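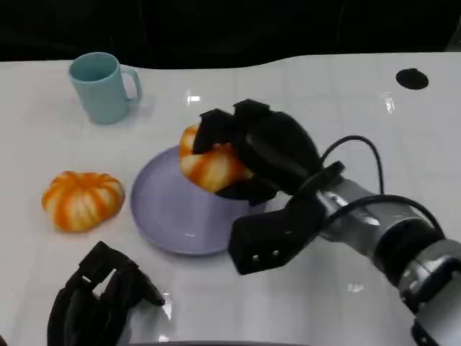 Subject: Re: Open afternoon at the Kedelmont laboratory

Dear members,

Thank you for the replies received so far. The arrangements are now settled, and I answer below the points raised in Jenő Dobos's message.

> We would like to bring a group from Lerum. Could you confirm how many
> people may attend, and whether the two-handed robot will be working
> during the visit or only on display? Some of our members saw it at
> Dewan and were kept well back from the table.
> Jenő Dobos

The laboratory can admit up to 18 visitors at a time. Larger groups will be divided at the door, and the second party will be shown the Bolura workshop first.

The robot will be working. The task is table setting with everyday items: a mug, a plate and small striped pumpkins, which the robot is asked to pick up by hand and place on the plate. The pumpkins were chosen for their ribs and uneven shape — a fair test of how the fingers close on an object. An operator will be present throughout and may stop the arms at any time. Visitors are asked to remain behind the floor line while the arms are powered.

Each demonstration lasts 10 minutes and is followed by questions. The first begins at 2 p.m. Members who wish to see the hands at close range may do so between demonstrations, once the operator has switched off the power.

Entry is from the courtyard, through door 69. The street entrance remains closed in August. Photography is permitted, without flash. Bags and coats should be left in the front office.

Group leaders are requested to send a list of names to this address before the visit. Those who have already written to me need not do so again.

Yours sincerely,
Visits Office
Kedelmont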